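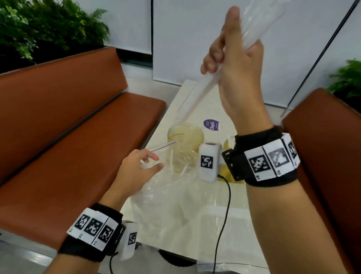 3.2 Le conditionnement des pailles et le geste de reprise

Le reconditionnement des petits articles de service occupe une place modeste dans la littérature sur le travail en salle, et pourtant il revient plusieurs fois par jour dans les établissements que nous avons étudiés à Dumunbridge. Nous appelons « reprise » l'opération par laquelle la personne sort des pailles de leur emballage de livraison, ou les y remet, pour constituer un paquet de taille utile au comptoir. Cette opération se fait le plus souvent à une table de clients, entre deux services, parce que l'arrière-salle ne possède pas de surface libre. La figure 1 montre la répartition des mains que nous avons choisie comme position de référence : la main droite tient le faisceau en hauteur, dans sa gaine transparente, près de l'extrémité supérieure des pailles, et la main gauche reste basse, au-dessus du sac froissé, avec une seule paille entre les doigts. Le faisceau est donc incliné vers la table, et le sac en plastique couvre une grande partie de la surface proche.

Figure 1. Reprise de pailles sur une table de salle, entre deux banquettes.

Dans le corpus Huvirine, nous avons retenu 33 séquences de reprise. La consigne était de ne pas modifier l'ordre habituel des gestes. Nous distinguons 2 formes principales. Dans la première, le faisceau entier est soutenu par une main et les pailles isolées sont traitées par l'autre ; dans la seconde, le faisceau est posé à plat et les deux mains travaillent ensemble. La première forme demande moins de place - point important sur une table étroite - mais elle fatigue le poignet lorsque le paquet dépasse 20 pailles.

Le sac souple pose un problème particulier de description. Ses plis changent à chaque contact et il peut cacher des pailles déjà comptées comme rangées. Nous avons donc adopté la règle de codage de Flovuvari, selon laquelle une paille est considérée comme libre tant qu'elle n'est pas entièrement dans la gaine.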